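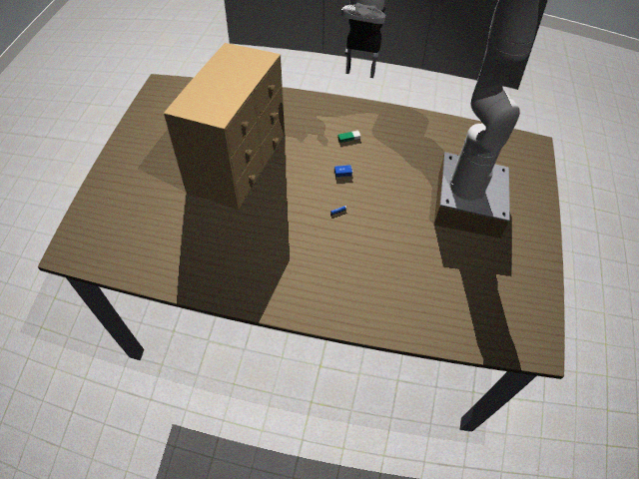
Jaunzems procura assistente administrativo e de atendimento (m/f)

Local: loja e armazém da Jaunzems, em Illano
Horário: tempo inteiro, 35 horas semanais
Contrato: a termo, por 9 meses, com possibilidade de passagem a efetivo
Candidaturas até: 14 de janeiro de 2019

A Jaunzems vende e restaura mobiliário de madeira para casas e pequenos escritórios. Trabalhamos com mesas, cómodas, gaveteiros e estantes, tanto novos como usados. Temos loja aberta ao público, uma oficina própria e um armazém de 600 metros quadrados, tudo no mesmo edifício. Além da venda direta, asseguramos a distribuição local da linha de arrumação Fullix e fazemos entregas ao domicílio em Illano e nas localidades próximas.

A pessoa a contratar vai ocupar um lugar novo. Até agora, o atendimento telefónico e a faturação eram repartidos pela equipa da loja, o que deixou de ser prático com o aumento das encomendas depois de setembro.

Funções

Atender clientes ao balcão, por telefone e por correio eletrónico.
Registar encomendas, emitir faturas e guias de transporte e arquivar os documentos respetivos.
Marcar entregas e recolhas com os clientes e preparar a folha diária da carrinha.
Receber pedidos de orçamento de restauro, anotar medidas e estado da peça e passá-los à oficina.
Conferir a mercadoria que chega ao armazém com as notas de encomenda.
Tratar das reclamações simples. As restantes seguem para a gerência com um resumo escrito.
Manter atualizado o ficheiro de peças no programa Tenuson, que usamos para stocks e preços.

Não é preciso conhecer o Tenuson. Damos formação nas duas primeiras semanas, no local e dentro do horário de trabalho. 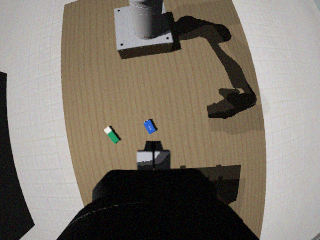

Requisitos

12.º ano completo ou equivalente.
Experiência em atendimento ao público ou em trabalho de escritório.
Português falado e escrito sem dificuldade. O espanhol é útil, mas não obrigatório.
Utilização corrente de folha de cálculo e correio eletrónico.
Carta de condução da categoria B – a carrinha é conduzida por outro colega, mas há deslocações ocasionais a casa de clientes para tirar medidas.
Disponibilidade para trabalhar na loja de Illano. O lugar não permite teletrabalho.

Damos preferência a quem já tenha trabalhado em comércio de mobiliário, decoração ou materiais de construção. Candidatos à procura do primeiro emprego podem concorrer se tiverem feito estágio numa área administrativa.

O trabalho é feito sobretudo ao balcão e à secretária. A conferência de mercadoria obriga a estar de pé e a circular pelo armazém, mas a carga e descarga de móveis cabe à equipa de entregas.

Condições

Vencimento base de acordo com a tabela do setor, a confirmar na entrevista.
Subsídio de alimentação em cartão.
Subsídios de férias e de Natal nos termos da lei.
Seguro de acidentes de trabalho.
Desconto de funcionário em artigos da loja, incluindo a linha Fullix, após o período experimental.
Estacionamento gratuito junto ao armazém.

As férias são marcadas por acordo. Pedimos que não coincidam com o inventário anual, que se faz em setembro e ocupa toda a equipa.

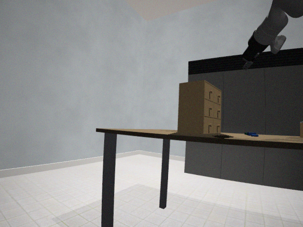

Como concorrer

Enviar curriculum vitae (máximo duas páginas) e uma carta curta em que se indique a disponibilidade para início de funções. As candidaturas podem ser entregues em mão no balcão da loja, em envelope fechado dirigido à gerência, ou através do formulário na página de recrutamento da Jaunzems, escolhendo a opção «Administrativo – Illano». Não aceitamos candidaturas por telefone.

Os candidatos selecionados são chamados para uma entrevista na loja. Há depois um exercício prático breve, com uma fatura para emitir e um pedido de cliente para responder por escrito. Convém trazer documento de identificação e comprovativo de habilitações.

Respondemos a todas as candidaturas, mesmo quando a resposta é negativa. Os dados recebidos são usados apenas neste processo e eliminados no fim, salvo se o candidato pedir por escrito para ficar em reserva para vagas futuras.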